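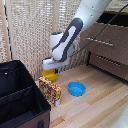 Arredondar só no fim: a matemática aplicada no curso da Skametex

Heather Leckie coordena desde fevereiro o módulo de matemática aplicada que a Skametex oferece a adultos sem formação técnica. O programa tem 40 horas e começa pelas proporções. «A maioria sabe fazer uma regra de três», explica. «A dificuldade está em decidir se as grandezas são diretamente ou inversamente proporcionais.»

O segundo bloco trata de percentagens sucessivas. Leckie usa um caso fixo: um preço de 165 euros sobe 20% e depois desce 20%. O resultado é 158,40 euros. «Peço sempre o fator multiplicativo, 1,2 vezes 0,8, ou seja 0,96. Quem trabalha com fatores deixa de somar percentagens de bases diferentes.»

Esi Nutsugah, responsável pelas fichas de avaliação, insiste na propagação do erro. «Se cada parcela é arredondada às unidades, sete parcelas podem acumular um desvio de até 3,5 unidades», diz. «Num orçamento doméstico isso é tolerável, numa dosagem não.» As fichas exigem que os valores intermédios conservem pelo menos três casas decimais – o arredondamento faz-se na última linha.

A turma atual tem 53 inscritos. A calculadora é permitida a partir do terceiro bloco, depois de uma prova de estimativa mental. Leckie admite rever essa ordem. «A prova mede ordens de grandeza e está mal calibrada para frações. Os denominadores maiores vão sair da próxima versão.»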